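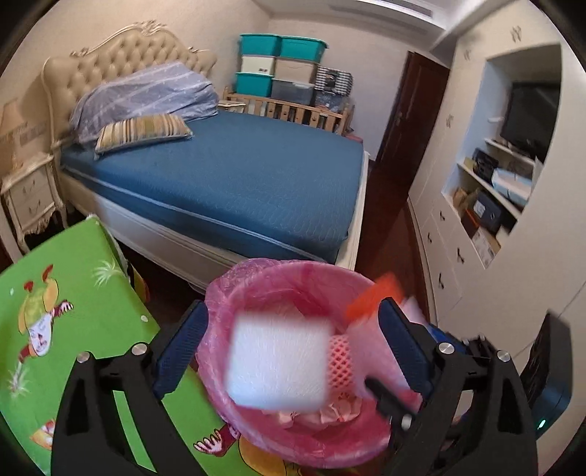

Household waste remains the hardest category to grip consistently, according to Telmo Urquijo, because a bag changes shape as soon as two fingers close on it. He was speaking at the Utance open day in March, where visitors were shown how hand-held grippers are used to record domestic tasks.

The session covered bag handling in a furnished bedroom. In the exercise, the jaws close on both sides of a thin plastic bag, with textured pads taking the load. Each recording is then checked for slip and for tearing of the film before it is added to the set.

Utance has logged over 1,000 bag grasps to date. Of the 173 made with the current pads, 18 were rejected at review, most for slip at the rim. Juwita Jugah said a softer pad is being tested and that results will be given at the next open day. Attendance was 79. The afternoon demonstration began at 2 p.m.

Related items
Odbridge extends gripper trials to kitchens
Cordero opens test apartment to visitors
Tusar revises pad wear figures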